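Gustusstead Community Board > House and Home > Kitchens and Eating
Thread: Snacks left out on the big office table - tidy them away or leave them be?
22 replies

marrowbone_jill
Posts: 672
Hello all, I hope this is the right corner of the board for it. We moved offices in April, and where the old place had a proper little kitchen with cupboards, the new one has a sink, a kettle and one very large oval table in the middle of everything. It's a lovely table, white and smooth, and we all sit round it for one thing or another. The trouble is that it has become the larder. Crisps, biscuits, the odd half-eaten bag of nuts, and then the wrappers, which seem to stay put long after whatever was in them has gone. I don't want to be the office nag, but by four in the afternoon I can't find a clear patch to put my notebook down. What do other people do? Baskets? A rota? Just sigh and sweep the lot into a bin bag?

Ebbe Öberg
Posts: 3196
Welcome, Jill! We had exactly this at Viklund when we shared one long table between two teams, and a basket was the answer for us, a wide shallow one so that you can see what's in it without rummaging. Anything sealed goes in the basket, anything opened gets a clip or gets eaten, and anything empty goes in the bin there and then. It took a couple of weeks for people to get the hang of it but after that it more or less ran itself. Do get a shallow one though. We started with a deep one and found a packet of oatcakes at the bottom that I wouldn't have given to a pigeon.

tuppence_hapenny
Posts: 200
I'm going to disagree with Ebbe, sorry! We tried a basket and all it did was move the mess into a heap. People dropped their empties in along with the full ones, and then you had the pleasure of picking up a packet, feeling it was nothing but air and crumbs, and putting it back like everybody else had. What worked for us was no food on the table at all - it lives on the windowsill, and you take what you want and go and sit down with it. A bit strict, I know, but the table stays a table.

marrowbone_jill
Windowsill could work, we've got nice tall windows and there's a bit of surface underneath. My only worry is chocolate in summer. We had a bar of something go completely liquid at the last place and it got into the post.

Ebbe Öberg
Oh yes, keep chocolate well out of the sun. And to be fair to tuppence, we did have the empties problem too at the start. We put a small bin right beside the basket, really touching it, and that sorted most of it. The bin we had before was over by the door and I think that was just far enough away for people to tell themselves they'd do it later (me included, I must admit).

plumstone
Posts: 22
Can I put in a word for leaving things out? I started at Davix knowing not one soul, and the way I got to know people was hovering round the snacks. If it had all been in a cupboard I'd have eaten my sandwich at my desk for a year. A few packets on a table is friendly. I'd clear the wrappers and leave the rest.

marrowbone_jill
That's a very kind way of looking at it, plumstone, and I do take the point. I wouldn't want the new ones feeling they had to ask. To give you all an idea of what I mean, it's that one crumpled gold packet that gets me, more than the big blue and green one further back. Foil never seems to fold down neatly, does it, it just springs open again and sits there glinting at you while you're trying to think.
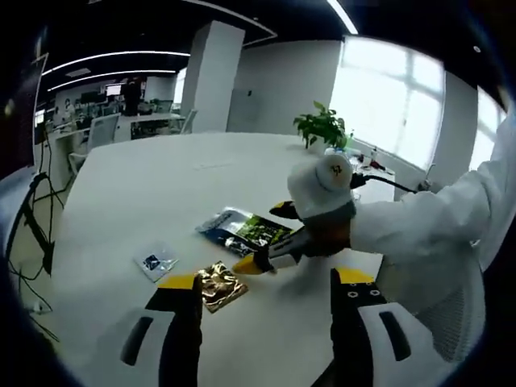 tuppence_hapenny: Foil is the worst of the lot, I'm with you there. If you flatten it, fold it lengthways into a strip and then tie the strip in a knot it stays small, and my mother did that with every crisp packet that came into the house. Mind you, it won't help if folk can't be bothered to walk to the bin in the first place. I still say windowsill.

plumstone
I've just tried the knot with a packet from my lunch and it does work, thank you! I feel I should have known that years ago.

Ebbe Öberg
One more thought, Jill, and then I'll leave you in peace. Clips. We bought a bag of the plain Omik ones and kept them in a mug next to the kettle, and the half-eaten nuts problem went away almost by itself. They do wander off home in people's pockets, so buy more than you think you need.

marrowbone_jill
Right, I think I'm going to try a bit of everything: shallow basket on the table for the sealed things, small bin right up against it, clips in a mug, and chocolate somewhere shady. If it's a heap within the month I'll come back and tell tuppence she was right all along. Does anyone know where does decent shallow baskets, ideally something that wipes clean?

tuppence_hapenny
The garden centre out past the roundabout had some last time I was in, next to the seed trays. I'll be waiting for that message!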